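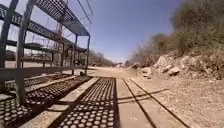
Page last changed: September

Jineck Stuvness outdoor rack, long version: review after one dry season

We bought the Stuvness for our yard at Skancombe, where we store pipe, fencing and empty seed trays in the open air. Before it we had the Rostami rack, and I will compare the two in some places. I paid the normal price and have no connection with Jineck.

What you get

The Stuvness is a system of square-section steel posts, horizontal beams and perforated metal panels. You can build it as one short unit or join the units in a long row, as we did. The top tier may be set flat or slanted. We chose slanted, for the shade it gives to the lower tiers in the afternoon. The same kind of perforated panel can be used as a shelf, as a deck near the ground, or simply laid on the ground to walk on.

The total price with delivery was 367 for each unit. This is not cheap. The Rostami cost us less, but its shelves were solid sheet and they collected dust in every corner. I would not go back to them.

Putting it together

The instructions are only drawings, and the drawings are good. What is missing is the order of work when you join more than one unit. We fixed all the beams tight on the first unit, and then had to loosen them again before the second would meet it. My advice is to leave every bolt half tight until the whole row is standing and you have looked along it from one end.

Two persons are needed for the posts. The panels I could carry alone, but please wear gloves, as the edges of the holes were sharp on several of ours. I spent one evening with a file on the worst ones. For this price I expected a cleaner finish.

The first unit took us 6 hours and the others went much quicker.

The ground

This was my biggest worry. Our soil is loose on the surface, with small stones, and vehicles go across it. Jineck sells wide feet as an extra, and I think they should be in the box. One post went down a little in the first month and we had to lift it and put a block under. Beside the concrete strip we have had no trouble of this kind.
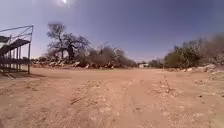 The open ground by the metal stand, and the big bare tree.

If your yard is like ours, check the posts with a level after the first weeks, and again after any heavy vehicle has passed near. It is also wise to leave more space than you think for turning. I would now put the end of the row further back from where people drive.

In daily use

The open sides are very practical. I can look through from one side to the other and see what is stored there, and long pieces can go in from the end. Wind goes through the panels with a low humming, which you will not like if you sleep close by. Dust falls through the holes and I do not need to sweep the shelves, only to knock them with the hand.

Small things are a problem. Bolts, clips and short pegs go directly through the holes, so keep them in a box. The shelves also become hot at midday and I leave the plastic trays for the morning.

The steel shows no rust so far, but we have had a dry time and this proves little. I will look at it again after the rains.

Delivery

The lorry came at 7 in the morning, earlier than agreed. Tell the driver about your road before he comes. Ours is unpaved, with sand and shallow ruts, and a long lorry must take it slowly. The panels were tied well and none was bent. One bag of bolts was missing, and Jineck sent it after 14 days, which I find too long for a bag of bolts.
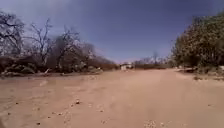 Would I buy it again?

Yes, for long and light things in a dry place. For very heavy goods I would first ask Jineck for the load of each tier in writing, as I could not find it in the papers. The wide feet I would order from the beginning, together with a few spare bolts.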